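音乐快讯 / 新专辑与演出

阅读时间：8分钟

Ankrah 的新专辑定下来了

2023-07-05

四人乐队 Ankrah 确认，第二张录音室专辑《北岸线》将在十二月发行，一共11首歌，由 Vorer 唱片出版。消息是跟着第一支单曲《渡口停航》一起放出来的，单曲今天零点已经可以听到。距离他们的首张专辑过去了两年多，中间只出过一张两首歌的现场小唱片，所以等新歌的人应该不少。

先说专辑。Ankrah 上一张的做法是进棚之前把歌全部编好，连过门怎么打都写在谱上，录音只用了几天。这次反过来，乐队带着一堆没写完的段落住进了录音棚，边录边改。据厂牌发来的资料，最早的素材有三十多段，有的只是一句吉他，有的是手机里录的一段哼唱，最后留下来的11首里，有四首是在棚里从头写的。乐队自己的说法比较简单：上一张听久了觉得太紧，这次想让歌里有地方喘气。

录音地点是 Sustavbridge。常看这份通讯的读者对这个名字不会陌生，去年我们写过的几张民谣唱片都出自那里。它的前身是一座粮库，主录音间层高很大，自然混响长，录原声乐器占便宜，录鼓就要费点功夫。Ankrah 的鼓以前一直是近距离收音，声音干而短。从《渡口停航》来看，这次鼓的话筒放得远多了，军鼓后面拖着一截尾巴，镲片也不像从前那样贴着耳朵。这个变化第一遍听会有些不适应，听到第三遍就顺了。

《渡口停航》全长五分多钟，对一支主打单曲来说偏长。前面一分半只有木吉他和人声，贝斯在第二段主歌才进来，鼓进得更晚。歌词写一个人在渡口等船，广播通知停航，他没有走，坐在候船室里看别人退票。副歌只有两句，反复四遍，每一遍的和声都加一层，最后一遍加了手风琴。结尾没有做淡出，几件乐器依次停下来，剩手风琴的一个长音。

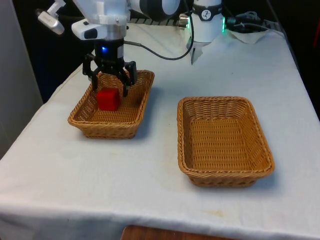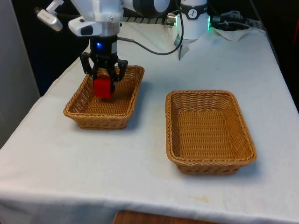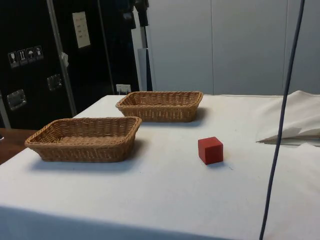

手风琴是这张专辑的新东西。乐队以前的编制是两把吉他、贝斯和鼓，键盘偶尔出现，基本只在现场垫一层。这次手风琴在六首歌里都有，其中《盐场》和《旧信号塔》两首，它是主奏乐器，吉他退到后面打节奏。我们提前听到了《盐场》的一个粗混版本，三拍子，速度不快，听上去更像一首老舞曲。主唱在这首歌里压低了音区，咬字也松，和上一张里常有的高音喊唱差别很大。这个版本还没有做完，人声的音量明显偏小，正式发行时应该会调整，所以暂时不多评价。

厂牌公布的曲目如下：

1. 头班车以前
2. 渡口停航
3. 盐场
4. 借来的大衣
5. 北岸线
6. 间奏（风）
7. 旧信号塔
8. 三张收据
9. 不开灯的厨房
10. 修表的人搬走了
11. 北岸线（回程）

同名曲出现了两次，第五首和第十一首。资料里写明后一首不是前一首的重录，旋律相同，歌词另写，速度放慢，只用钢琴伴奏。老听众可能记得，《借来的大衣》在前年的巡演里唱过几次，当时还没有定名，歌单上写的是“新歌二”。网上流传的现场录音里它有一段很长的吉他独奏，专辑版本把这段删了，整首歌缩短到三分钟以内。有些人大概会失望，不过歌本身的骨架更清楚了，这样处理说得通。

《三张收据》也值得提一句。这首歌最早是给一部短片写的配乐，短片后来没有剪完，曲子就留了下来。专辑里的版本加了歌词，保留了原来的弦乐部分，用的是一个弦乐四重奏组，在主录音间里同期录下，没有分轨叠加。

发行格式方面，Vorer 这次做三种：数字版、CD 和黑胶。CD 是纸套装，附一本歌词册。黑胶分普通版和首批版，普通版是黑色单碟，数量不限；首批版为双碟，压1000套，带手写编号，第四面收录《盐场》和《旧信号塔》的排练录音，这两段录音不会上数字平台。普通版把11首歌放进一张唱片，每面将近二十五分钟，这个长度对音量和低频会有一些影响，在意音质的读者可以考虑双碟。首批版售价162元，不含运费，每人限购2套。预售从下月开始，厂牌网店和合作唱片店同时开放，专辑上市前一周统一发货。

上一张专辑的黑胶压得太少，发售当天就断了货，二手价格后来涨得很离谱。厂牌这回在通告里专门写了一句，普通版卖完会加压，请大家不必向转卖的人买高价碟。首张专辑的再版也在安排，时间没有公布。

再说演出。专辑发行后 Ankrah 会开始巡演，首场放在 Sestotus，随后的城市和日期要等秋天才宣布。选 Sestotus 不算意外，乐队最早几年的演出几乎都在那里，首张专辑的封底照片也是在它的后门拍的。场地不大，全部站席，台口很低，后排的人基本看不到鼓手。好处是声音扎实，调音台的位置也合理，站在场地中间偏后听到的比例最好。

首场演出计划从头到尾按顺序演完新专辑，休息二十分钟，下半场唱旧歌。弦乐四重奏组会到场参加其中几首，手风琴由录音时的同一位乐手演奏。后面的巡演场次是否带弦乐还没有确定，乐队说要看舞台大小。门票分预售和现场两种，现场票留得很少，外地读者最好提前买。凡是预订首批版黑胶的，可以在公开售票前一天凭订单号购票，一个订单限两张。

今年夏天他们只有一场演出，是某音乐节下午时段的四十分钟。按照目前的歌单，新歌会唱三首，除了《渡口停航》，另外两首没有透露。

最后谈一点看法。Ankrah 的第一张专辑口碑很好，但听完整张的人和只听那两首热门歌的人，评价往往不一样。那张唱片前半段抓人，后半段几首歌的速度和调性都太接近，容易听混。新专辑从曲目安排上看，乐队应该意识到了这个问题，间奏放在正中，前后两半用同名曲分别收住，三拍子和慢歌也分散开了。剩下的疑问在人声。那间录音间的混响会把人声往后推，如果整张都照《盐场》粗混的比例来做，歌词恐怕要对着册子才听得清，而这支乐队的歌词又恰好是许多人喜欢他们的原因。混音还在进行，预计夏天结束前完成。

第二支单曲定在秋天，厂牌没有说是哪一首。我们猜是《不开灯的厨房》，它在曲目里最短，资料里用来介绍它的篇幅却最长。《渡口停航》的音乐录像也已经拍完，发布日期另行通知。

下一期会刊登《渡口停航》的完整和弦谱，乐队已经同意。原曲吉他降了半音，变调夹放在第二品，谱子会照这个写。

您收到这封邮件，是因为您订阅了本站的音乐快讯。如需更改接收频率或退订，请点击邮件底部的链接。
本网站使用 Cookie 改善浏览体验。继续浏览即表示您同意我们的 Cookie 政策。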